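Applying to Omness: Frequently Asked Questions

These answers cover applications for technical and design positions at the Nultthorpe office. Openings are listed on the Careers page. If a posting and this page disagree, follow the posting.

Which disciplines does the Nultthorpe office hire for?

Building envelope, interior architecture and specification writing. Structural positions are filled through Tradent, our engineering partner, which runs its own application process. Applications sent to the wrong firm are not forwarded.

Do I need a license to apply?

Not for designer or technical staff positions. Project architect postings require a current license in at least one state. Candidates who are partway through their exams should list the divisions passed and the divisions remaining.

What should the portfolio contain?

Up to 13 pages in a single PDF, in landscape format. Include at least two sheets from a construction document set, with your own role on each stated in the caption. Renderings without drawings are not sufficient for technical positions. Academic work is accepted for entry-level postings only.

Can I submit work done for a previous employer?

Yes, if you have the right to show it. Remove client names and security information from plans. Credit the firm of record on each page.
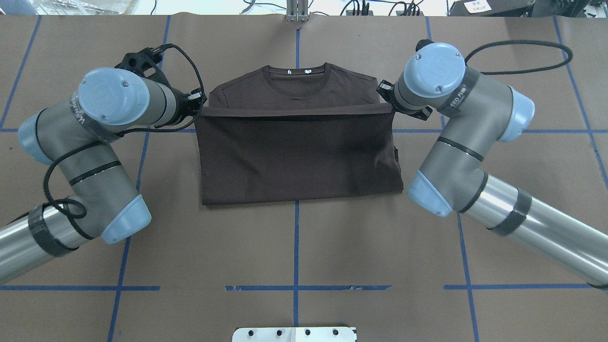
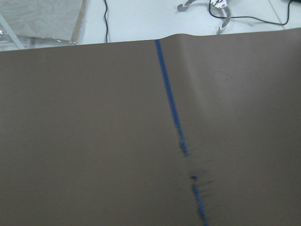
What software is used?

Drawings are produced in a BIM environment and issued as PDF. Specifications are kept in a separate database. Training on the database is given during the first two weeks. Prior experience with it is not expected – familiarity with the standard specification divisions is.

How are applications reviewed?

Each complete application is read by two members of the relevant studio. Selected candidates are invited to a video call, then to an office interview with a short detail-markup exercise on paper. The exercise uses a wall section from the Fallahi library project and takes one hour. No preparation is needed.

How long does the process take?

Review starts after the closing date on the posting. Expect a decision on the first stage within eight working days. Interviews at Nultthorpe are normally held on a Wednesday.

Is remote work possible?

Technical staff may work remotely up to two days a week after the first three months. Positions with construction administration duties require regular site visits and are less flexible.

I applied before. May I apply again?

Yes. Submit a new application with an updated portfolio. Earlier files are not carried over.

My upload failed. What now?

Check that the file name contains only letters, numbers and hyphens, and that the PDF is not password protected. If the upload fails again, use the contact form and quote the posting number.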